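[orunora-users] Re: Crease angle ignored on import, normals doubled after weld

From: Lorne Grewal
To: orunora-users
Date: Tuesday, February 8, 2022
In-Reply-To: message from Wilfredo Panganiban

Wilfredo Panganiban wrote:

> I have a set of turned parts exported from Botine as binary STL. On
> import I pass a crease angle of 35 and expect the barrels to come out
> smooth and the end caps to stay sharp. Everything comes out faceted.
> Changing the angle to 42 makes no difference. If I run weld after the
> import, the barrels go smooth, but so do the edges of the caps, and
> the shading smears over the corner.
>
> Two questions. Is the crease angle read at all for STL? And is there a
> way to weld without losing the hard edges? I would like to avoid going
> back through Botine, as the person with the license is in another
> office. I am on the Herley branch, default build options.

Wilfredo,

The crease angle is read for STL, but it has nothing to work on at the point where it is applied. STL stores each triangle with its own three corners and one facet normal. There is no shared vertex list in the file. The importer walks the triangles, looks for neighbors by vertex index, finds none, and treats every edge as a boundary. A boundary edge is never smoothed, whatever angle you give. This is why 35 and 42 give the same output. 180 would too.

The manual says the option is "honored for all polygon formats". That is true in the narrow sense that the code runs. The sentence should be changed and I will send a patch for the docs.

Your second symptom is a separate matter. Weld merges by position and averages whatever normals it finds at the merged point. It knows nothing about crease angle. At the rim of a cap you have normals pointing outward along the radius and normals pointing along the axis, and the average points diagonally between them. Lighting is then interpolated from that diagonal normal down the whole length of the barrel if there are no intermediate rings, so the smear reaches much farther than the corner.
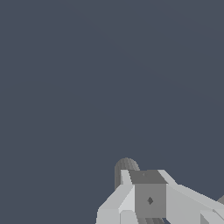

Flat shading on low-polygon parts, plain blue-gray background. The vertical facets on the dark cylinder are easy to see.

What you want is a merge on position only, with the normals thrown away, followed by a fresh pass that builds normals per corner with the crease test. On the Herley branch the steps are:

1. Import with normals=discard. Do not pass a crease angle here.
2. Run weld with mode=position. Leave the tolerance at its default unless the file is in meters.
3. Run orient. It makes the winding consistent across each shell.
4. Run normals with crease=35 and weight=angle.
5. Export to a format that can store a normal per corner. OBJ and PLY with split vertices both work. STL does not, and you will be back to facets.

Step 3 is often skipped, and most of the time you get away with it. If one triangle in a shell is wound backward, the dihedral angle to its neighbors comes out wrong by a large amount and you get a hard edge around that single triangle. It looks like a dent. People then raise the crease angle to get rid of it, which doesn't help, and end up reporting it here as a renderer problem.

On the choice of angle: the test compares the normals of the two faces sharing an edge. For a prism with n equal sides the angle between adjacent side faces is 360/n degrees. A 12-sided barrel gives 30 and passes under a crease of 35. A 10-sided one gives 36 and fails by one degree. If some of your smaller parts were exported with coarse tessellation they may well be at 10 sides or fewer, and 42 would pick up the 10-sided ones but not the 8-sided ones, which sit at 45. Caps on a plain cylinder are at 90 and are safe at any of these values. Chamfers are the awkward case. A 45-degree chamfer stays sharp at 42 and goes soft at 46, so there is not much room if you also have 8-sided parts. Run the two groups separately.

weight=angle matters for the caps more than for the barrels. Caps are normally triangulated as a fan or as long slivers, and with the older weight=area the result at a vertex depends on how the cap was cut up. With weight=angle it depends only on the corner angles, and cutting a face into more triangles leaves the result alone. The default is still area on your branch for compatibility. It was changed on the main branch last May.

About tolerance. Weld compares in file units after the global scale is applied. Binary STL coordinates are 32-bit floats, so two copies of the same corner are normally identical to the bit and a tolerance of zero is enough. The exception is files that have been moved or rotated after triangulation by a tool that handles each triangle separately. I have seen this from the Villanueva converter when a rotation is baked in. If weld reports open edges on a part that should be closed, run check with edges=open and look at the gap lengths before touching the tolerance. Setting it too high will collapse small triangles, and they don't come back.

There is also a known bug that may apply to you. If a shell has been exported twice on top of itself, position weld gives edges shared by four faces. orient gives up on these without a message and leaves the winding as found. The count of such edges is printed by check in the column labeled nm. If it is anything other than zero, run dedupe between steps 2 and 3. Duplicate shells are common in exports from assemblies where a part was hidden and inserted again.

If the above does not fix it, please send:

- the output of check before and after weld
- the first 84 bytes of one file (header and triangle count)
- the exact command line, including scale

Please don't attach the whole set. The list limit is 2 MB and larger messages are held until I get to them, usually at the end of the week. One part that shows the problem is enough, the smaller the better.

For the archive: the same reasoning applies to OFF files written with split vertices. It does not apply to PLY files that already share vertices, where a crease angle given at import works as documented.

Lorne

--
orunora-users mailing list
Plain text only. Trim quotes before replying.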